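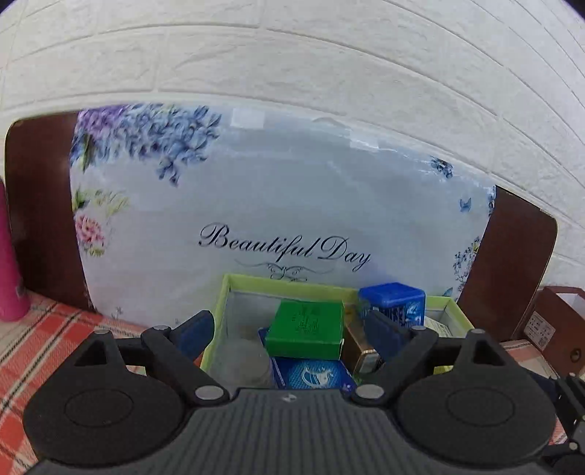

Quick one tonight, dinner's late. The second gripper is finally back together. Left finger was dragging and I spent two evenings blaming the spring when it was the pivot screw the whole time. Backed it off a quarter turn, fine now. Moves like butter.

Parts so far come to 67 dollars for this round, mostly pads. The Utex ones peel at the corners so I'm going with Eklund from here on. More grip, worse smell. Leanne Sedgwick says to rough up the finger with 60 grit before gluing - did that on one side only becuase I ran out of paper. Will see which one lets go first.

Still using the sorting bin as the test. Boxes are easy, you just need to come in square. Soft stuff is another story, the tips close and you don't really feel how much you've got.

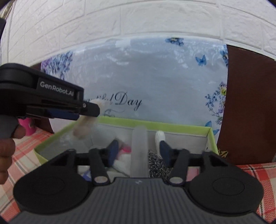 Need a better stop on the jaw travel too. Right now they open wider than I need and I keep catching the rim of the bin. Thinking a printed collar, maybe a set screw. Nulledlow has a drawing for one but it's for the older rail and I dont want to redo the rail.

Log is up to 522 grabs between the pair. I want a lot more before I change anything big, otherwise I won't know what fixed what.

To do: sandpaper, the good glue, longer screws for the brackets, email Plilent again re the missing washers. Then wire tidy up if there's time.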